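Capítulo 7
La densidad aparente de harinas, azúcares y sales

Contenidos del capítulo
7.1 Masa, volumen y huecos
7.2 Densidad real y densidad aparente
7.3 Densidad vertida y densidad compactada
7.4 Lo que cambia el resultado
7.5 Del volumen a la masa: conversión de recetas
7.6 Ejercicios de taller

Al terminar el capítulo, el alumno podrá distinguir la densidad real de la aparente, determinar la densidad vertida de una harina con material corriente de obrador y convertir una fórmula escrita en volúmenes a una fórmula escrita en gramos. Se dan por conocidos el manejo de la balanza y las unidades del capítulo 2.

7.1 Masa, volumen y huecos

Un litro de agua a temperatura ambiente tiene una masa muy próxima a un kilogramo, y el segundo litro que se saca del mismo grifo tiene la misma masa que el primero. Con la harina no ocurre así. Si se llena un recipiente de un litro, se enrasa y se pesa, y luego se vacía y se repite la operación, lo normal es que las dos lecturas no coincidan. La balanza funciona bien y el recipiente es el mismo. Lo que ha variado es la cantidad de aire que ha quedado entre las partículas.

Una harina es un conjunto de partículas sólidas de tamaños y formas diferentes. Al caer unas sobre otras se apoyan por unos pocos puntos y dejan espacios vacíos. Esos espacios forman parte del volumen que leemos en la jarra, pero su contribución a la masa es insignificante. Lo mismo vale para el azúcar, la sal, el cacao, la leche en polvo, el arroz o las lentejas, aunque en cada caso la proporción de huecos sea distinta.

Llamamos porosidad del lecho a la fracción del volumen total que ocupan los huecos. Una porosidad de 0,5 significa que la mitad del volumen medido es aire. En las harinas finas sin compactar la porosidad suele superar ese valor. En el azúcar granulado, cuyos cristales son más regulares y resbalan mejor unos sobre otros, suele ser menor.

7.2 Densidad real y densidad aparente

La densidad real de un polvo es la masa de sus partículas dividida por el volumen que ocupan las propias partículas, sin contar el aire que hay entre ellas. Para medirla hace falta un picnómetro, y no es una magnitud que se utilice a diario en un obrador.

La densidad aparente es la masa del polvo dividida por el volumen total del lecho, huecos incluidos:

densidad aparente = masa del polvo / volumen total ocupado

Las dos magnitudes se relacionan a través de la porosidad:

densidad aparente = densidad real × (1 − porosidad)

La expresión permite entender un error frecuente. El alumno que consulta en una tabla la densidad de la sacarosa encuentra un valor cercano a 1,59 g/ml y lo aplica a una taza de azúcar. El resultado es excesivo, pues ese dato corresponde al cristal macizo. Una taza de azúcar granulado contiene cristales y aire, y su densidad aparente queda bastante por debajo de 1 g/ml.

En este libro las densidades aparentes se expresan en gramos por litro. Para pasar a gramos por mililitro basta dividir entre mil.

7.3 Densidad vertida y densidad compactada

Como la densidad aparente depende del modo en que se ha llenado el recipiente, un valor aislado sirve de poco si no se indica el procedimiento. Se distinguen dos situaciones de referencia.

Densidad vertida: se deja caer el polvo en el recipiente desde una altura fija, sin sacudirlo ni apretarlo, y se enrasa con una regla recta.

Densidad compactada: se somete el recipiente a un número establecido de golpes contra una superficie firme, se repone el polvo hasta superar el borde y se enrasa de nuevo.

Tomaremos como caso de estudio una serie de pesadas hecha en el obrador escuela de Arnimcombe por Ese Anozie y Genji Mizuno con harina de trigo de la marca Trestanus. En la primera parte emplearon un vaso de un litro, llenado por vertido, y obtuvieron una masa neta de 431 g. La densidad vertida fue, por tanto, de 431 g/l.

En la segunda parte utilizaron un cubo de 7 litros. Tras el llenado le dieron 30 golpes, repusieron harina, enrasaron y pesaron. La masa neta fue de 3213 g. La densidad compactada se calcula así:

3213 g / 7 l = 459 g/l

La diferencia entre ambas densidades es de 28 g/l. Referida a la densidad vertida, equivale a un 6,5 %. En un kilo de harina son 65 g, cantidad suficiente para que una masa de pan común pase de manejable a dura si el agua no se corrige.

Conviene observar que los dos ensayos se hicieron en recipientes de distinto tamaño. En un cubo hondo, la harina del fondo soporta el peso de la que tiene encima y se comprime algo más que en un vaso pequeño. Una parte de la diferencia puede deberse a esta causa y no a los golpes. En el ejercicio 7.6.3 se pide al alumno que proponga un ensayo que separe los dos efectos.

7.4 Lo que cambia el resultado

Tamaño de partícula. Las partículas muy finas se atraen entre sí con fuerzas que, en proporción a su peso, son importantes. Forman puentes y grumos que sostienen huecos grandes. Por eso el azúcar glas pesa menos por litro que el granulado.

Forma. Los granos redondeados se acomodan mejor que las láminas o las agujas. La sal en escamas es el caso más conocido. A igual volumen puede contener la mitad de masa que una sal fina, y quien sustituye una por otra midiendo a cucharadas altera la receta sin advertirlo.

Humedad. Un polvo que ha tomado agua del ambiente fluye peor y tiende a apelmazarse. El efecto sobre la densidad aparente no siempre tiene el mismo sentido. En las harinas, la cohesión adicional suele dejar un lecho más abierto tras el vertido. En los polvos que llegan a formar terrones duros, el comportamiento depende de cómo se rompan estos.

Tamizado. Introduce aire y deshace grumos. Una harina recién tamizada da valores más bajos que la misma harina tomada directamente del saco.

Transporte y reposo. La vibración del camión y el apilado compactan el producto. La harina de la base de un saco almacenado durante semanas no se mide igual que la de la boca.

Modo de carga. Hundir el utensilio en el saco y arrastrarlo contra la pared comprime el polvo. Llenarlo a cucharadas desde arriba lo deja más suelto. Dos operarios con el mismo utensilio y la misma harina pueden diferir de forma apreciable, y la diferencia se mantiene de una jornada a otra mientras cada cual conserve su costumbre.

7.5 Del volumen a la masa: conversión de recetas

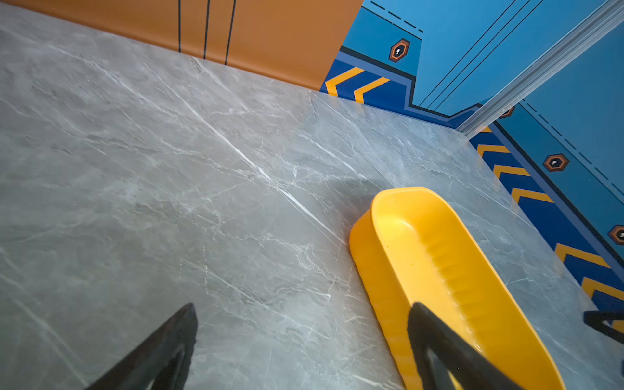
¿Qué densidad debe usarse para convertir a gramos una receta que indica los ingredientes secos en tazas?

La densidad vertida del ingrediente que se va a emplear, medida en el propio obrador, salvo que la receta especifique que la taza se llena apretando. En ese caso se usa la densidad compactada. Si la receta pide el ingrediente tamizado antes de medir, el ensayo de densidad se hace también con el producto tamizado.

La conversión se realiza en tres pasos. Primero se averigua el volumen de la taza de origen, que no es igual en todos los países ni en todos los libros. Después se multiplica ese volumen, en litros, por la densidad elegida, en gramos por litro. Por último se elabora la receta con la masa obtenida y se corrige según el resultado.

Ejemplo 7.1. Una receta pide dos tazas de 250 ml de harina de trigo sin compactar. Con la harina del caso de estudio:

2 × 0,250 l × 431 g/l = 215,5 g

Se anotan 216 g. No tiene sentido conservar el decimal, dado que la incertidumbre de la medida original en tazas es mucho mayor.

Ejemplo 7.2. La misma receta, interpretada con la densidad compactada:

2 × 0,250 l × 459 g/l = 229,5 g

Se anotan 230 g. Entre las dos lecturas de una misma receta hay 14 g de harina.

7.6 Ejercicios de taller

7.6.1 Determine la densidad vertida de tres ingredientes secos del almacén. Haga cinco repeticiones de cada uno y anote la masa neta, la altura de vertido y si el producto estaba tamizado.

7.6.2 Repita el ensayo con uno de los ingredientes después de 30 golpes. Exprese el aumento como porcentaje de la densidad vertida.

7.6.3 Diseñe un ensayo que permita saber qué parte del aumento observado en Arnimcombe procede de los golpes y qué parte de la altura del recipiente. Indique el material necesario y las variables que mantendría fijas.

7.6.4 Un polvo tiene una densidad real de 1500 g/l y una densidad vertida de 600 g/l. Calcule la porosidad del lecho. (Solución: 0,6.)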